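About Palleck

Palleck teaches grippers to do housework, a subject on which most of us were never consulted as children. Nhàn Trịnh and Lâm Ông started the firm with 1,500 pounds and a door sign that still says Dirkex.

Each November we hold an open day at the Hà family's home. Visitors may ask anything and usually ask when it will do the ironing. 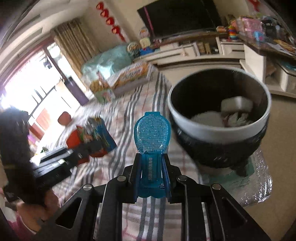
Rice paddle in the gripper, rice in the pot.

Guests are welcome to have a go themselves. The grippers are worked by hand, so the first lesson is how to hold one -- the second is how to let go. Last year we had 192 visitors and nearly 2,000 questions, 9 of them from the same uncle.

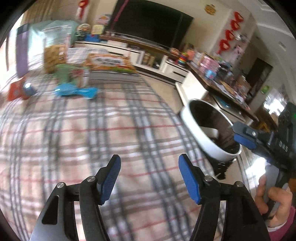

Lâm answers those. Nhàn does the talk at half past two, with tea afterwards -- poured by people, for now.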